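Two arms on one table, cable question

tanuteck_fan
Post 19
I build two small arms in our shared workshop. The task is to sort cutlery in a tray. My problem is the cable: when the wrist turns far, it pulls on the forearm. Must I put it inside the links?

Grarnon
Please don't. I did this once and had to open everything for each repair. Leave it outside, with one tie and a big loop.

cuninis324
I disagree with Grarnon. A big loop catches on things sooner or later. I would use a short spiral sleeve from elbow to wrist.

tanuteck_fan
Thank you both. I have now one tie on each forearm. The loop is large, I admit. My table with the tray:
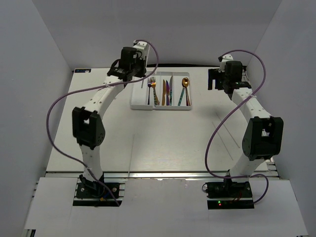
Both arms over the table, forks, knives and spoons in the tray.

cuninis324
The right cable lies across the table. I would move this one first.

Grarnon
Agreed on that cable, but I still say no sleeve. Can you clip it to the base?

tanuteck_fan
I will try a clip this evening and write again.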